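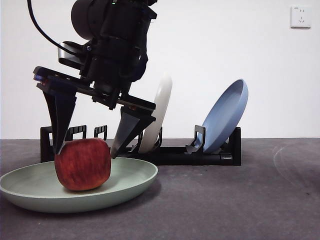
Plates standing up in a rack: how do you stop them leaning, and can I leave them in it for good?

Posted in Kitchen & Washing Up
1,396 views

Grelora
Hello all, bit of a dull one but it's been bugging me since we moved in January. We've got no dishwasher and hardly any cupboard space (rented flat, one double cupboard and the boiler has half of it), so I've started keeping our everyday plates in the black plastic rack on the worktop. It's one of those long low ones with the slotted uprights, nothing fancy. The white plates go in fine, more or less. The light blue ones lean right back however I put them in, and once there are a few in a row they all end up resting on each other and I'm scared of chipping them when I pull one out.

Then there's the green plate, which is wide and shallow with a raised rim, and I've given up on the rack for that one altogether. It lives flat on the worktop in front and has turned into the fruit plate. I quite like it there, to be fair, but my other half says fruit next to the washing up is asking for trouble and it'll all go mouldy from the splashes. Is that a thing??

So really I want to know (a) can I stop the leaning without buying a new rack, (b) is it all right to store plates in there all the time, and (c) is the fruit plate all right where it is? Worktop is only 128 cm long so there isn't really anywhere else for it to go. Thanks in advance!

Terkoreck
Hi Grelora, we lived out of a rack for years in our last place so I feel your pain!

The leaning is nearly always down to the shape of the plate. Slots like that suit a fairly flat plate with a thin edge, and anything with more of a curve to it tips back until it finds something to rest on. Try turning the blue ones round so the hollow side faces the other way. I know that sounds daft but on ours it made all the difference, they sat almost straight. If that doesn't do it, leave an empty slot between each one. You'll fit fewer in but they won't touch, and you can put the small side plates somewhere else.

Also put your heaviest plates at the ends and have them all facing the same way. I used to mix bowls in with mine and it was chaos, every time I took a bowl out two plates went over.

Keeping them in there all the time is fine as long as they get used. The ones at the back that only come out when you have people round will get dusty, and if your cooker is close by they get that slightly sticky film as well. I gave those a quick rinse before using them. Do lift the whole rack off every so often and wipe under it, because water sits beneath the base and goes slimy. Warm water with a drop of washing up liquid and an old toothbrush for the slots, then let it dry upside down before it goes back.

As for the fruit, I had apples next to my rack all through one winter and they were grand. A few drips won't hurt an apple if you dry it off. I'd be more careful with grapes or strawberries, they go furry at the slightest excuse. If the plate's getting properly splashed, swap the two round so the rack is nearest the sink.

Istham
just get a deeper rack, mine was 9 quid from the market and holds everything

Goh
Agree with turning the plates round. One thing to add, if the rack itself slides about when you pull a plate out, put a folded tea towel or a bit of that rubbery drawer liner underneath. Half my chips came from the rack moving and the plates knocking together, the lean had very little to do with it. If you use a tea towel, change it often as it gets soggy.

I wouldn't keep bananas on that plate with the apples by the way. They ripen each other and you end up making banana bread every week whether you want it or not!

Grelora
Thank you! Turned the blue ones round last night and left a gap, and they're much better, still a bit of a tilt but they're not touching. Will try the drawer liner next. Fruit is staying put, I've passed on the message about the apples and been told we'll see.

162 people found this helpful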